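Night guards, jaw clicks and what I learned from my own molars

I've been putting off writing about teeth grinding for a while, mostly because I do it myself and it's a bit embarrassing for someone who has worked the front desk at a dental office as long as I have. But we had so many calls about it this spring that I figured June was the month to own up.

So. I grind. I've probably been grinding since college, and I only found out when Dr. Naidu was doing my regular checkup and asked me, very casually, whether I ever woke up with a headache. I said sure, doesn't everybody? She handed me the mirror and showed me two of my lower molars, which had gone flat on top like somebody had taken a nail file to them. My husband, meanwhile, had been hearing it for years and thought it was the radiator!

The dental word for it is bruxism, and plenty of people who have it don't know. The signs I'd missed were a sore jaw first thing in the morning, a dull ache up by the temples that was gone by 10, and a cold-water zing on one side that I kept blaming on ice cubes. Some people get little ridges along the edges of the tongue. Some chip a front tooth on a piece of toast and can't believe toast could do that (it probably had help).

What you do about it depends on what's going on, so please get looked at before you buy anything. For me it was a night guard, the custom kind, made from a scan of my upper teeth. The Oltcombe office does the scans now, so no more trays of pink goop, and I say that as a person with a truly heroic gag reflex. The guard came back from the lab and Dr. Naidu spent a good long time adjusting the bite, having me tap-tap-tap on the blue paper and then buffing off a hair here and there.

Now, money, because that's what everybody asks me on the phone. My guard was $400. My plan paid part of it and I was left with $223, which I put on my flexible spending card. Your plan may do better or worse than mine, and some of them only cover a guard once every few years, so call us with your card in your hand and we'll check before you commit to anything. We really don't mind. It beats a surprise bill.

A few people have asked about the boil-and-bite ones from the drugstore. I tried one before I got mine, and I'll just tell you how it went: I chewed it like gum. Woke up with my jaw working away and the thing halfway under my pillow. Ajith Acharya, who does hygiene over at our Ploddale office, tells me he has patients who get along with theirs okay for a short stretch, and that the soft ones can make certain people clench more. I was clearly one of those people.

It took me 3 weeks to get used to the custom one. The first few nights I drooled like a bulldog and talked with a lisp, and I took it out in my sleep more than once. Then one morning I noticed I'd had it in all night and hadn't thought about it. The headaches eased off after that, though I did also quit my late-afternoon coffee that same month, so I can't give the guard all the credit.
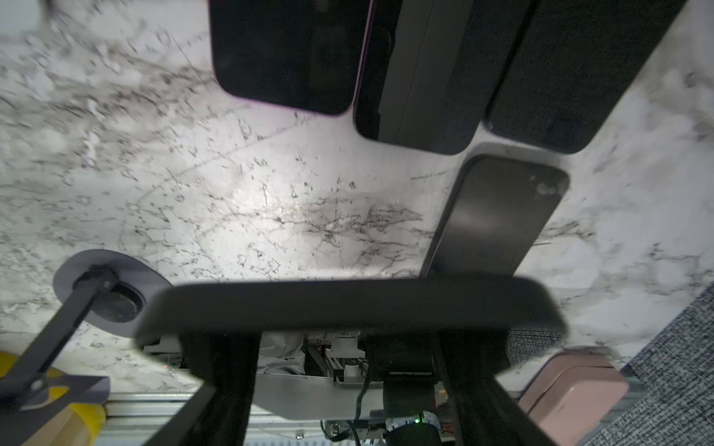

The other thing Ajith got me doing is checking my jaw during the day. Lips together, teeth apart, tongue resting up behind the top front teeth. Try it now and see if your back teeth were touching! Mine always are when I'm driving or on hold with an insurance company. I stuck a little dot on my computer monitor, and every time I notice it I let my jaw drop. It felt silly for a couple of days and now I barely think about it.

Cleaning the guard is easy. Rinse it in cool water when you take it out, brush it gently with a soft brush and a drop of plain dish soap, and let it dry before it goes back in the case. Please don't use hot water, it'll warp. Skip the toothpaste too, most of them are gritty enough to scratch it up. And if you have a dog, keep the case closed and up high. We remade one for a gentleman from Birkthorpe, age 69, whose beagle got to his before he'd worn it a full week.

Bring your guard along to your cleanings so we can look it over and check the fit, especially if you've had a crown or a filling done since it was made. If your jaw locks, or it's clicking and it hurts, don't wait for your next cleaning, just call. I'm at the desk until 4:30 and I'm very easy to talk to about this particular subject.

Share this
12 shares
5 comments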